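The Long Goodbye of the Kitchen Drawer

Every household has one, and every household believes its own is the worst. I mean the drawer under the drawer with the forks in it, the one that opens four inches and then stops on account of a potato masher. Mine held 67 objects when I finally emptied it in July. I knew what maybe half of them were for. The rest had come with something, or off something, or from an aunt.

I had been put up to this by Rajkumari Agarwal, who runs a small business called Ernadico out of the back of her house and charges people by the hour to stand next to them while they throw things away. She doesn't touch the objects herself. She holds a mug of tea and asks when you last used the thing in your hand. Then she waits, and the waiting is what you pay for.
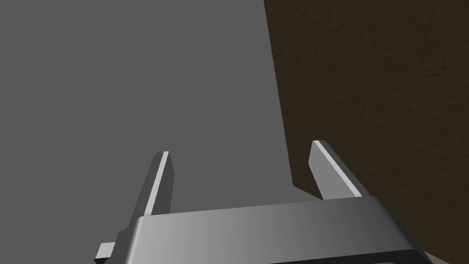
The first to go was an egg slicer with three wires left. I put up more of a fight for the Venuto, a hand-cranked pasta machine missing its crank, which I had been meaning to replace through two apartments and a marriage. Agarwal asked if I made pasta. I said I was the kind of person who might. She wrote something down.

Her theory, as far as she'll admit to having one, is that a drawer holds the meals we thought we'd be cooking by now. Her clients keep cherry pitters in towns where you can't get cherries. One man had 25 corn holders and lived alone. A retired teacher cried over a melon baller, kept it, and sent a card the next spring to say she had bought a melon.

I asked what people regret. Bottle openers, she said, every time, and usually by six that evening. They also miss the one good knife that looked like the bad knives. Her own regret is an Edine can opener, bought at a yard sale and given away in a fit of principle. She has since tried 10 others and speaks of them the way people speak of their children's boyfriends.

There is a trade in all this, of course. A shop called Čierny, two streets over from me, sells nothing but old kitchen tools, cleaned up and hung on hooks, and the owner says he has nearly 400 of them on the wall. I went in to see what my egg slicer might have become with a better start in life. I came out with a nutmeg grater. I already had a nutmeg grater. I had thrown it out that morning.

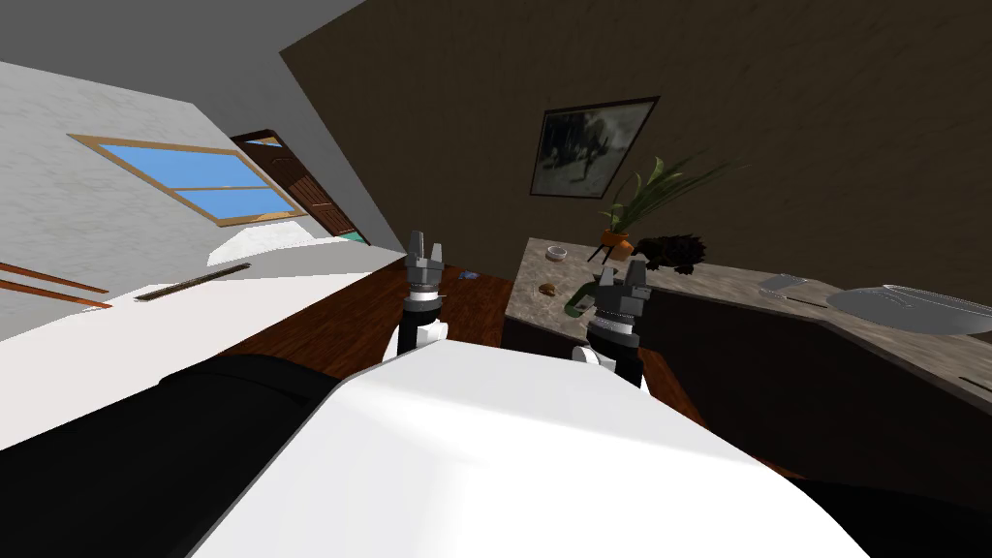 The trouble with an empty drawer is that it makes you look up. Once the masher was gone I started in on the cabinets, and after the cabinets I began to have opinions about rooms, which is a more expensive hobby. I now want a marble countertop with a wood-framed window nearby, the sort divided into panes, and blue sky behind the bars. Agarwal says this is common. She calls it the second drawer and won't discuss it on the hourly rate.

As of this week mine contains a masher (new, flat, folds), a grater, two bottle openers and a length of string. It opens all the way. I have also kept one small plastic bracket with a hole in each end, which belongs to something, and which I expect to need the day after the garbage truck comes.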